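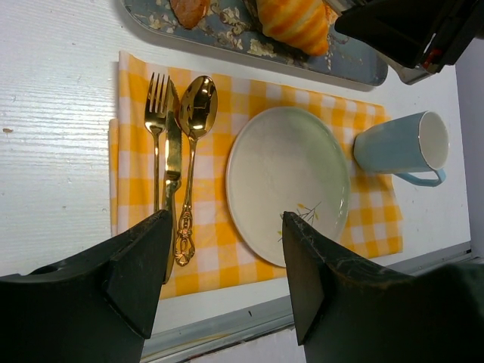 Wadari, 2026-05-01

Place setting, yellow gingham. The cutlery is set to the left of the plate in the order fork, knife, spoon, handles toward the diner. Colleagues are asked to keep this order for all settings until the June review. The gold pieces mark readily and should be handled by the stem - T. Kun has the polishing cloths.

The floral tray remains behind the cloth and is used for the food. Mugs are to be stored upright on the Plonano shelf, no more than 12 to a row.
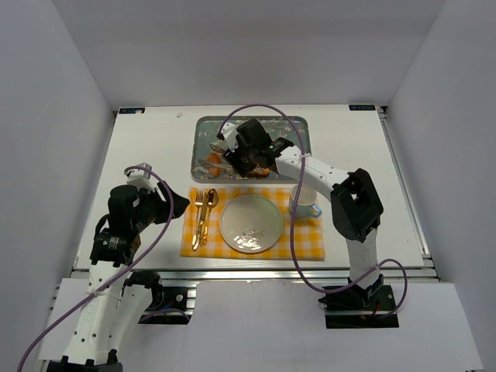
Should the cloth be ironed before each setting?
Only when the fold lines keep the plate from sitting flat. Otherwise smooth it by hand and enter it in the linen log. H. Thoroddsen has the iron.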